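Nakside festival: 78 acts, who's going?

Pikix
Just got my pass and I'm buzzing, the folk tent looks brilliant!
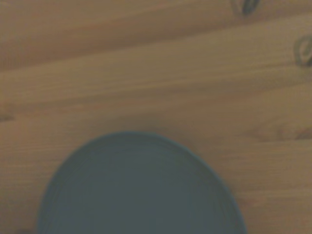
Clutar are closing it again, and last August they were magic. Early food queue for me, then, with something on a plate as round as that blue-grey one.

mendes_fan
Too many acts. I liked it at 40.

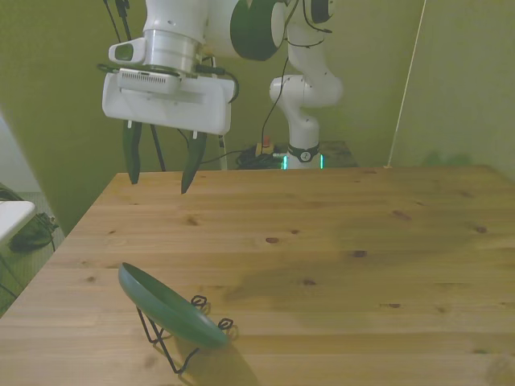
Pale table, white arm

Pikix
No way, more bands, more fun! 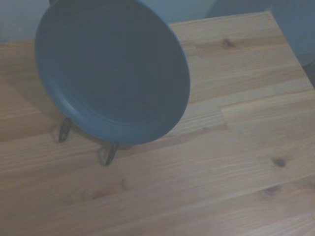
tentpeg

With mendes_fan on the crowds, but that slate-blue plate on its stand is lovely. See you at Clutar!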